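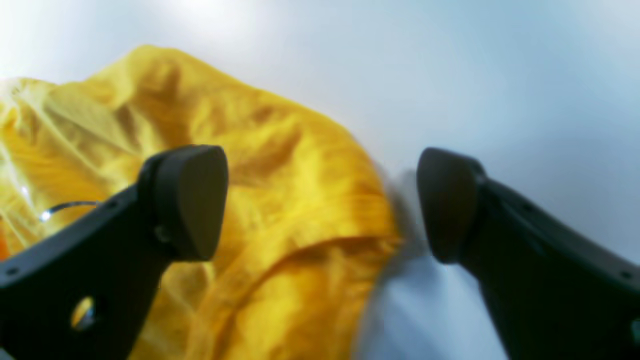 Where we're up to

October 11, 2021

Hi Manee,

Second report on the Clollico cleaner training grant, and a much cheerier one than the last! We've now got 30 cleaners signed up across Unska and the beach road, and most of them have done at least the first two sessions. You'll remember I was worried in August that no one would turn up in the middle of school holiday changeovers. They did turn up, some of them still in their work shoes, and we ended up running the bathroom session twice because the room at Kaplan Street only has so many chairs.

The sessions that went best were the hands-on ones. Descaling shower heads was a hit (I didn't see that coming) and so was the one on getting sand out of window tracks. The product safety night was heavier going. I'd put too much reading in it, so I've cut the handout down to a page and moved the chart about what not to mix onto the back, where people can stick it inside a cupboard door.

Cloths and colours 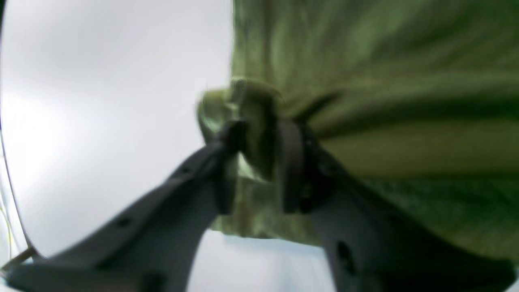 The colour system is finally settled, after more arguing than I'd like to admit. Yellow is for bathroom basins and showers, green is for kitchens, and toilets get disposable wipes and nothing else. Half the group already had a system of their own and didn't want to give it up, which I understand, but when two cleaners share a house on a Saturday-style changeover it has to be the same for both. We've also been teaching the fold: quarter the cloth, use one face, turn it, use the next. Gathered up in a bunch like that green fabric, a cloth gives you one messy wad and no idea which bit you've already wiped with. Taner has everybody practise it on a dry bench before they go near a spray bottle, and it does stick once they've done it a few times.

Log sheets

Taner Soylu has taken over the log sheets, thank goodness. We've moved them from my exercise book into Warden, and between us we've entered 850 changeovers since the program started. The early ones are patchy. Some have a start time and no finish time, and a few just say "done" - I've left those in and marked them incomplete so you can see what we're working with. The newer ones are good, and I'm comfortable using them for the final report.

What they show so far is that the kitchen is where the time goes. Ovens, mainly, and fridges where guests have left half a cheese platter. I'd like to use one of the remaining sessions on ovens alone if you're happy for me to swap it with the one on welcome packs.
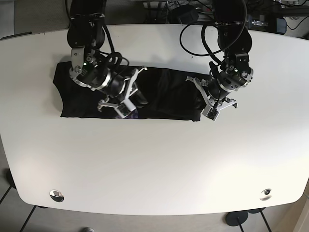
Black garment folded into a long strip on a white table.

Money

There's $3,000 left in the training line, and the room at Kaplan Street is paid up, so we're in decent shape. The printing came in under because of the shorter handouts. Cloths went over, mostly my fault for ordering the cheap ones first (they shed lint all over the glass and we had to get better ones). I've attached the receipts, including the awkward one for the lint rollers.

Still to do

Nine of the cleaners need a make-up session for product safety, and I'll run that in the evening so nobody loses a shift. The oven session needs a yes or no from you. I've also promised the group a one-page checklist for lost property, as everyone seems to handle it differently and we had a bit of drama over a phone charger.

If you want to come along to a session, bring old clothes. Parking's easiest round the back.

Talk soon, and thanks for being so patient about the August paperwork.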